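Aula 4 – Pacotes de canais, grelhas e o que se paga por eles
Apontamentos para a cadeira de Distribuição de Televisão

Olá outra vez! Como na última aula ficámos a meio da conversa sobre os canais em língua estrangeira, começo por aí e depois passo à grelha. Quem faltou pode ler isto de seguida, mas aviso que a parte dos contratos só faz sentido com o texto da Ginette Caron ao lado (está na reprografia, pasta verde).

1. O que é um pacote, afinal

Quando uma operadora vende televisão, quase nunca vende canais. Vende conjuntos de canais, com um nome simpático e um preço mensal. O nosso caso de estudo é a Stutovov, que tem um pacote base com 44 canais e, por cima desse, vários pacotes temáticos: desporto, cinema, infantil e línguas. O espectador que só quer ver um canal em romeno tem de pagar o base e mais o pacote de línguas. Parece injusto, eu sei, e volto a isto no ponto 3.

Há dois termos que vos vou pedir sempre e que muita gente troca:

Pacote base – o conjunto mínimo, obrigatório para ter tudo o resto.
Canal à la carte – canal que se subscreve sozinho, por cima do base, sem levar os irmãos atrás.

O Tudor Husar usa ainda "camada" para falar dos níveis intermédios. Eu não gosto muito da palavra em português, mas aceito-a nos trabalhos, desde que a usem do princípio ao fim e não só no primeiro parágrafo!

2. Ler uma grelha

Peguem na grelha da Flultby que distribuí (a folha A3, dobrada). Um canal pequeno, de língua minoritária, com pouco dinheiro e muita boa vontade. Reparem primeiro nas manhãs: repetições da noite anterior, quase de ponta a ponta. Isto não é preguiça do programador, é a maneira mais barata de encher horas, e ainda serve quem trabalha por turnos e chega a casa quando os outros saem.

Depois olhem para as 18 horas. É aí que entra o noticiário próprio, e é aí que a Flultby gasta o dinheiro que tem. Logo a seguir vem a telenovela comprada, que segura o público do noticiário até ao jantar. Os desenhos animados estão antes, encostados à hora da saída da escola, e ao sábado mudam para a manhã. Se fizerem o exercício de tapar os títulos e deixar só os géneros, a lógica salta à vista – experimentem, que é mesmo giro.

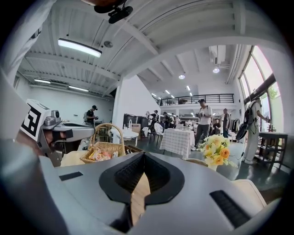
3. Quem paga a quem

Ora bem, a parte de que toda a gente se queixa. O canal recebe da operadora um valor por assinante. Se estiver no pacote base, recebe pouco por cabeça, mas são muitas cabeças. Se estiver no pacote de línguas, recebe mais por cada um e tem muito menos gente. A Caron defende que os canais pequenos ficam melhor na segunda situação. O Husar acha que não, que sem o base perdem a publicidade local e acabam por fechar. Eu inclino-me para o Husar, mas já mudei de ideias duas vezes e podem discordar de mim à vontade no trabalho.

A Nieminen, que é intermediária e não operadora (atenção, isto caiu mal a muita gente no ano passado), compra direitos de vários canais e revende-os em bloco. Fica com uma comissão e trata da legendagem. Para o canal é cómodo, para o espectador é invisível, e para nós é uma dor de cabeça quando queremos saber o preço verdadeiro de cada coisa.

4. Para terça-feira

Leiam o capítulo 2 da Caron, só até à tabela das comissões.
Escolham um canal em língua estrangeira disponível em vossa casa, ou em casa de alguém, e tragam a grelha de um dia completo.
Escrevam meia página sobre o bloco da noite: o que é produção própria, o que é comprado, o que é repetição.

O caso da Skostum, que largou os pacotes e passou tudo para a internet, fica para setembro, com quem continuar no segundo módulo. Dúvidas por correio eletrónico ou no fim da aula, que eu fico sempre mais um bocado na sala.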